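Zornau Community Help
Home | Broadband | Mobile | Phone line | Billing | Sign in

We use cookies to remember your settings and count visits. Accept | Manage

Evening speeds halved after moving from copper to fibre

kettlebridge
28 January 2023

We were moved from the old copper line to Zornau fibre two weeks ago. The package is the 200 one. In the morning I get close to the full 200 Mbps on my laptop, and the upload is fine as well. From teatime until bedtime it falls to 60 or a bit under, and video calls start to break up.

I am using the Leltetti router that came in the box. It sits in the hall cupboard next to the fibre unit on the wall. The laptop is in the back room, two walls away. I have restarted the router more than once and it made no difference. I rang support and was told the line tests clean from their end, and that 60 is still "a usable service". That may be so but I am paying for 200.

Is this the Wi-Fi, or is it the network being busy in the evening? And is there any point in going up to the 1000 package, which they offered me on the same call?
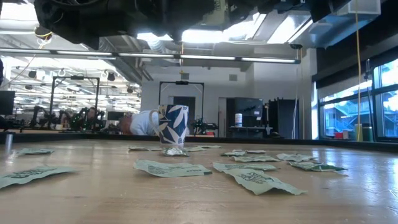

I should add that my neighbour is with Briem on the same street and says theirs doesn't drop at all, but they have a smaller package so they might not notice.

saltmarsh_lane

Don't upgrade yet. Find out first where the speed is being lost.

Plug the laptop straight into the router with a network cable and turn its Wi-Fi off. Run a speed test in the morning and again in the evening, and write both down with the times. Do that for a few days. Use the same test site each time, as they don't all agree with each other.

If the cable test stays near 200 in the evening and only the Wi-Fi drops, the line is fine and the problem is in the house. Most likely it is your neighbours' routers all using the same channels once everyone is home. Log in to the Leltetti, go to Wireless, and split the 2.4 and 5 GHz bands so they have separate names. Put the laptop on the 5 one. Getting the router out of the cupboard will help too, even if it only goes on a shelf outside the door.

If the cable test also drops to 60, it is on Zornau's side. A clean line test only tells them the fibre to your house is good. It says nothing about how busy the equipment further back is. Send them your list of results and ask for it to be logged as a speed fault — use those words, or it tends to get filed as a general query. Your contract summary should give a minimum speed. Look for that figure before you ring, and ask what they will do if you are getting less than it.

The 1000 package won't cure either of these. On Wi-Fi through two walls you would probably see very little change.

pobblestone

had the same, changed to Allix in March and its been ok since. router was rubbish

dunnock44

Agree with the cable test. One thing to add, check the cable itself. I had an old one that only ran at 100 and spent a whole evening blaming the provider. Look for Cat 5e or better printed along the side.

Also see whether anything in the house is doing backups in the evening. Ours was a tablet sending photos every night — once I set it to run overnight the calls were fine.

Contact us | Terms | © Zornau Community Help | Back to top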